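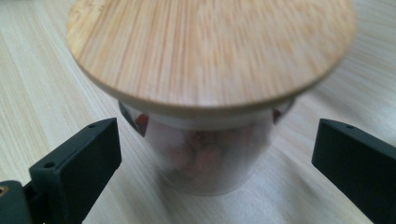 Welcome to the Anavwood sourdough swap FAQ! We started passing starter around the neighborhood three years ago, and the same questions land in my inbox every time a new batch of people joins, so I've finally typed them all up in one place. If you're brand new, the shopping list is wonderfully short: flour, water, a spoon, and something to keep the starter in. A clear glass jar with a bamboo lid does the job beautifully, and clear glass is a real help while you're learning, as you can watch the bubbles from the side without opening anything. Read whatever applies to you and skip the rest. – Bukola Babalola

What is a starter, exactly?

It's flour and water with wild yeast and friendly bacteria living in it. You feed it, it bubbles up, and you use some of it to raise bread in place of packaged yeast. The bacteria make the sour taste. Every starter behaves a little differently depending on the flour, the kitchen and how often it gets fed, and that's a big part of why I love this hobby so much.

Where do I pick mine up?

From the shelf inside the side door at the Hosadard Street hall, any time the hall is open. Starters are portioned into small paper tubs with the name of the starter written on top. Please take one tub per household. Bring your own bag if you're walking, because a tub tipped sideways in a coat pocket is a sad thing (ask me about my gray wool coat).

Which starters do you have right now?

Three at the moment. Garnell is our all-rounder: white flour, mild, rises fast, very forgiving. Nwachukwu is whole wheat, named for the family who gave it to us, and it has a deeper, almost nutty smell that I could happily sit next to all day. The third is a rye that still doesn't have a name. Suggestions go on the sheet by the shelf. First-timers should start with Garnell.

I just got home with my tub. What now?

Scrape all of it into your jar. Add 50 grams of flour and 50 grams of water, stir until there are no dry bits, and set the lid on top. Leave it on the counter out of direct sun. Feed it again 24 hours later, and keep that up for a few days so it can settle into your kitchen.

Does the lid need to be tight?

No! Rest it on loosely. Starter gives off gas as it works, and that gas needs somewhere to go. If your lid has a rubber or silicone ring that grips hard, pull the ring off while the starter is out on the counter, or lay a small plate over the jar.

How big should the jar be?

Big enough that the starter can triple without reaching the top. I use a 745 ml jar and it has never overflowed on me, although I've come close in July. Straight sides are easier to scrape down than curved ones.

How do I do a regular feeding?

Keep 50 grams of starter in the jar and take out the rest. Add 50 grams of flour and 50 grams of water. Stir, scrape down the sides, done. You can put a rubber band around the outside at the level of the starter and check back later to see how far it has climbed. I still do this every single time and I still get excited when it doubles.

Do I have to throw the extra away?

Please don't, it's delicious! The extra is called discard and it makes great pancakes, crackers and flatbreads. My quick flatbread is a cup of discard, a pinch of salt and chopped scallions, poured into a hot oiled pan and flipped once the edges look dry. Discard keeps in the fridge for 7 days in a covered container. One exception: if your starter is less than a week old and you made it from scratch, skip cooking with it. Anything from our shelf is well past that stage.

Can I use tap water?

Most of us do, and it works fine. If your water smells strongly of chlorine, let a pitcher stand out overnight or use filtered. Lukewarm is good. Hot water can kill the yeast, so test it with a finger first.

What flour should I buy?

Unbleached all-purpose is fine for Garnell. Nwachukwu likes whole wheat, or half and half if that's what you have. The rye wants rye. You can switch a starter from one flour to another, just do it over several feedings and expect it to sulk a bit in the middle.

My starter has liquid on top. Is it dead?

Almost certainly not. That grayish or brownish liquid means it's hungry. Pour it off or stir it in (stirring it in makes for a sharper flavor), then feed. I've brought back starters that sat at the very back of the fridge for a whole season.

What about pink or orange streaks, or fuzz?

That's the one time I'll tell you to throw it out. Pink, orange or anything fuzzy means something unwelcome has moved in, and scraping it off isn't enough. Toss the whole thing, wash the jar in hot soapy water, and come get another tub. We won't mind a bit.

It smells like nail polish remover. Help?

Hungry again, and probably warm as well. Feed it twice a day for a couple of days and find it a cooler spot. A healthy starter smells a bit like yogurt or ripe fruit.

Can it live in the fridge?

Yes, and mine does most weeks. Feed it, give it an hour on the counter, then put it in the fridge and feed it once a week. Take it out the day before you want to bake and give it one or two feedings until it's lively again.

How do I know it's ready to bake with?

Look for a starter that has at least doubled, with a slightly domed top and bubbles all the way through. You can also drop a spoonful into a glass of water. If it floats, go ahead. Whole wheat and rye sometimes sink even when they're perfectly ready, so trust the rise more than the float with those two.

My first loaf came out flat. What did I do wrong?

Probably very little! The usual cause is a starter that was used a bit too early, or dough that sat in a cold kitchen and needed more time. Bring a slice to the bake table and let people poke at it – we love looking at crumb, and you'll go home with more advice than you can use.

Can I give some away or bring some back?

Both, please. If you're returning starter to the shelf, feed it that morning, use one of the paper tubs, and write on it the flour and the hour you fed it. Tubs with no label go in the compost.

Is there a gluten-free one?

Not yet. A couple of members are working on a brown rice starter at home, and we'd keep it on a separate shelf with its own spoons. If you have experience with one, leave a note on the sheet by the door, I would love to hear from you.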